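### Hands in the garden, and other spring business

The seed swap is back at the Kamholm branch library, and I can't tell you how glad I am to be typing that. Last October we thought we'd lost the room for good, but Aoife Brophy talked to everyone there was to talk to, and we have it through summer (thank you, Aoife!). Bring whatever you saved — beans, squash, that mystery lettuce — in any old envelope, and please write the name on it. 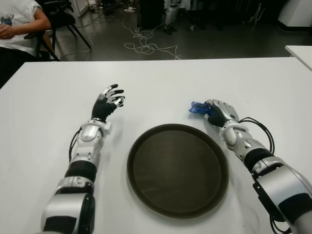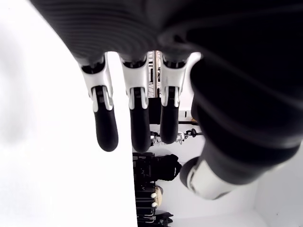
*2 min read*

Otis Haverford is bringing 60 tomato starts again, and he would like me to say that they go fast and that he won't hold any back, even for friends. Nadège Lecomte will be showing how to split rhubarb, a job I've been putting off for 6 years out of pure cowardice. Hers came from her grandmother's yard and makes the best pie I've eaten in this town.

Doors open at ten. Park behind the building if you can, and if you have a spare folding table, drop me a line before the weekend.

— Monique Perrin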